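# 경기장 간식은 어떻게 내 자리까지 올까요?

경기를 보러 가면 배가 고픕니다. 응원을 하면 더 배가 고픕니다. 그래서 경기장에는 매점이 있습니다. 오늘은 케티코(Ketico) 아이스하키 경기장의 매점 이야기를 하겠습니다.

## 손님은 왜 한꺼번에 올까요?

아이스하키 경기는 세 번으로 나누어서 합니다. 한 번을 '피리어드'라고 부릅니다. 피리어드와 피리어드 사이에는 쉬는 시간이 있습니다. 그러니까 쉬는 시간은 모두 2번입니다.

사람들은 멋진 골을 놓치고 싶지 않습니다. 그래서 경기 중에는 자리에 앉아 있고, 쉬는 시간이 되면 한꺼번에 매점으로 갑니다. 케티코 경기장에 관객이 3,000명 온 날을 생각해 보세요. 학교 급식 줄보다 훨씬 긴 줄이 됩니다!

## 팝콘은 언제 만들까요?

매점은 경기 2시간 전에 일을 시작합니다. 먼저 손을 깨끗이 씻고, 기계를 닦고, 재료를 확인합니다. 그다음에 팝콘을 튀깁니다.

옥수수 알 속에는 아주 적은 물이 들어 있습니다. 알이 뜨거워지면 이 물이 수증기로 변합니다. 수증기는 밖으로 나가고 싶지만 껍질이 단단해서 나갈 수 없습니다. 안에서 미는 힘이 점점 세지고, 마지막에 껍질이 "펑!" 하고 터집니다. 하얗고 폭신한 부분은 옥수수 알 속에 있던 녹말입니다.

## 메뉴는 누가 정할까요?

케티코 경기장에는 가게가 세 곳 있습니다. '퐁게이트'는 핫도그를 팔고, '우바우'는 따뜻한 국수를 팔고, '키루이'는 팝콘과 음료를 팝니다. 새 메뉴를 만들 때 요리사는 이런 것을 생각합니다.

- 한 손으로 먹을 수 있나요?
- 빨리 만들 수 있나요?
- 앞사람 옷에 흘리지 않나요?

국수는 흘리기 쉬운 음식입니다. 그래서 우바우에서는 깊은 컵에 국수를 담고 뚜껑을 덮어 줍니다. 얼음 옆은 11월이 아니어도 춥기 때문에 국수를 찾는 사람이 많습니다. 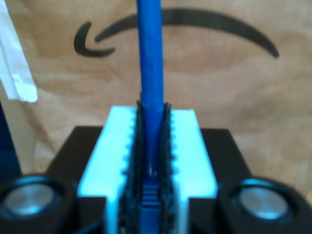 *두 검은 집게 사이에 똑바로 선 파란 막대*

## 자리를 잘 찾아가요

음식을 받았으면 이제 돌아가야 합니다. 표를 보면 구역 번호가 있습니다. 예를 들어 112구역이면 벽에서 112라는 숫자를 찾으면 됩니다. 계단에서는 뛰지 말고, 뜨거운 국수는 어른에게 들어 달라고 부탁하세요.

경기가 다시 시작되었는데 아직 통로에 있으면 잠깐 기다려 주세요. 퍽이 관중석으로 날아올 수도 있으니까 얼음 쪽을 잘 보아야 합니다. 경기가 멈추면 그때 자리로 들어갑니다.

다 먹은 컵과 봉지는 나가는 길에 쓰레기통에 버려 주세요. 국수 국물은 먼저 따로 버리고, 빈 컵을 버리면 됩니다.

## 낱말 풀이

**퍽**: 아이스하키에서 쓰는 납작하고 둥근 고무 원판입니다.

**녹말**: 옥수수, 감자, 쌀에 많이 들어 있는 영양소입니다.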